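Ritonier Fund > Current grants > Remen Newspaper Archive > Progress reports

Remen Newspaper Archive: progress report to the Ritonier Fund

2 September 2023
Prepared by Iestyn Hughes, project manager

This report covers the work done since our last one in April. The grant pays for the repair, scanning and indexing of the bound volumes of the old Remen weekly paper, and for a public reading room where people can use the results. Repair is on schedule. Scanning is ahead of where we expected to be. Indexing is behind, and most of this report deals with that.

Repair

Gudrun Ehlers has finished 40 volumes. Most needed only surface cleaning and new tapes at the spine. The wartime volumes were worse than the condition survey suggested. The paper from those years is thin and brown, and on many pages the outer column has broken away along the fold. Gudrun has been lining these pages with tissue before they go to the scanner - slow work, but we did try scanning one volume unlined and stopped after the first few pages, when pieces began to come off on the glass.

Two volumes can't be opened flat at all. They were rebound at some point with the stitching run straight through the inner margin, and the last few letters of every line are lost in the gutter. We would like to take them apart. The owners, the Dafis family, have agreed to this in writing on the condition that the original boards are kept with the pages. A copy of their letter is with the grant papers.

Scanning

We have scanned 785 issues. The overhead scanner has been reliable apart from a failed lamp, which the supplier replaced under warranty. Elin Gronow now checks every batch on the day it is scanned, where before we left the checking until the end of the month. The change came after we found a run of issues with the bottom line of the page missing. The volumes had already gone back to the store and had to be brought out again.

Color targets are now scanned at the start of each volume only. We had been doing it for each issue and could see no benefit.

Supplements have caused some confusion. The paper put out a farm supplement in certain years and the binders placed it wherever they liked, sometimes several weeks away from the issue it belonged to. We are scanning everything in bound order and fixing the sequence in the catalog, so that anyone comparing the scans with the volumes will find they match.

Indexing

Text recognition on the older issues is poor. The type was worn, the ink came through from the other side, and the paper switched between English and Welsh in the middle of a column without any warning. Wunow, the indexing program we chose, expects one language to a page. Where there are two, it tends to read the second as a string of nonsense words, and those then fill the index.

Gwion Gethin has worked out a way around this by splitting each page into columns and marking the language by hand before the program runs. The results are good. The trouble is the time it takes, and we did not budget for it. We looked at leaving the Welsh columns out of the index for now and decided against it. The chapel notices, the poetry and nearly all of the death notices are in Welsh, and family history is what most people come in asking for.

We are asking the Fund to let us move the unspent part of the travel line to cover extra hours for Gwion. The total grant would not change. A revised budget sheet is attached, and we would be grateful for a decision before the next payment is made.

Place names remain a problem. The same farm may be spelled several ways, and a few farms share a name. Idris Vaughan is building a list of variants from the tithe maps and from people who know the valley. It will be published with the index when it is ready.

Reading room

The room is open to the public by appointment. Visitors use the scans on screen, and the volumes themselves are brought out only when a scan can't be read. Requests so far have been mostly for births, marriages and deaths, with some for football results and one long-running inquiry into the ownership of a mill. We now ask visitors to write down any corrections they have to the index, and these go to Elin.

The only complaint has been about the chairs, which are too low for the desks. We have been offered better ones by the school and will collect them this month. Food and drink are still kept out of the reading room, and visitors staying for the day are welcome to use the kitchen.
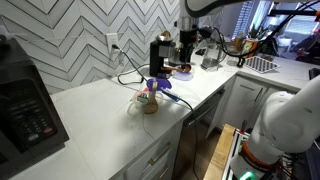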